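Two-arm cell, Casine bench -- weekly check with comments
3 min read

Done by Wayne Wong, second pair of eyes Sushil Gautam. Power off at the wall for items 1 to 5, back on for the rest.

1. Base bolts, both arms. Tight. Left one took a nudge with the key, paint mark redone.
2. Mounting rail. No play. Wiped down.
3. Cable tray under the rail. Lid still missing, loose wires want bundling. CARRIED OVER from May.
4. Gripper pads. Left fine. Right worn on the inner edge, swap at next check. Spares in the Rustard box.
5. Wrist camera screws. Finger tight plus a quarter turn, no more. Last person overdid it and striped the thread.
6. Wrist cables. Move each arm through full reach by hand control, watch the loop. Must not snag or go taut. Left loop is a bit generous -- leave it.
7. Homing. 5 runs each side, all good.
8. Stop button. Pressed mid-move, both arms held. Logged.
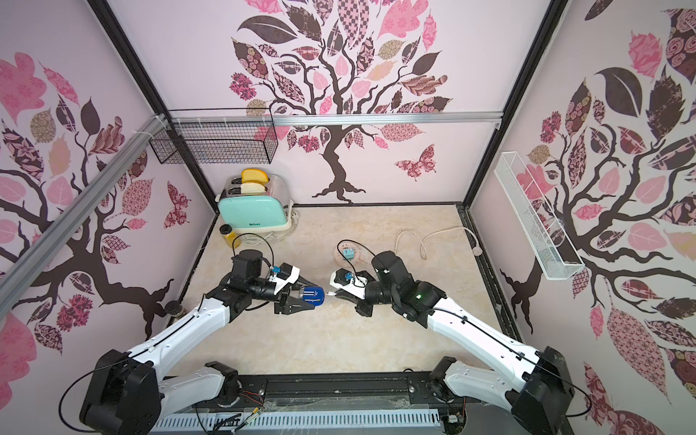 9. Plug handling. Slow speed only till the right pads are changed. Keep leads clear of the space between the wrists, shift them before you press start, not after.
10. Baskets and back rail. Cable ties sound. Nothing heavy in the baskets pls.
11. Floor panel. Flat, no lifting at the corners.

Cycle count at check: 1,000 since last grease. Next grease due at 400 more.

Result: PASS with two actions (3 and 4).

Last updated 25 Jun 2025

Comments

Sushil: tray lid is on order from Zanell, will fit it when it comes
Abernathy bench: what size key for the base bolts? ours has gone walkabout
Wayne: top drawer, red handle. bring it back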